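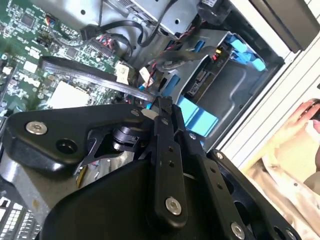 According to Haruto Matsuda, the Varka Night Run was never meant to be a race at all, and the first entrants were told to leave their watches at home. The event has since become a timed trail race, held each April on forest tracks and an old lakeside road. It is organized by the Zosis running club.

Course

Runners can choose between a 10k and a half-marathon. Both start and finish at the Suvix boathouse and share the same opening stretch along the lake. The longer route then turns uphill to the Grīnberga ridge, where the high point stands 185 meters above the start, before returning by the logging road.

Most of the course is gravel. The descent from the ridge is the exception - a narrow path with exposed roots, where passing is discouraged. Headlamps are required on both routes, and runners without a working lamp are not allowed past the first checkpoint.

History

The first run drew 5 people from the club, who went once around the lake after dark and finished with soup at the boathouse. Timing was added in the third year, along with the 10k. The half-marathon followed when the ridge path was reopened to walkers. Entries are now capped at 144 across the two distances, a limit set by parking at the boathouse.

On 24 August 2022 the club announced that the start would move from nine to eight in the evening, mainly to help runners who travel home by bus.
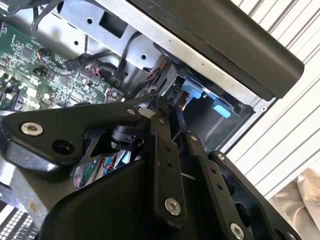

Entry and results

Places are given out by ballot. Club members receive no priority, although almost 100 local residents usually apply. Runners must be at least 18 for the half-marathon and 16 for the 10k. Results are posted at the boathouse on the night and on the club's website the next morning. There is no prize money - the winner of each race receives a lantern, which is engraved and returned the following year.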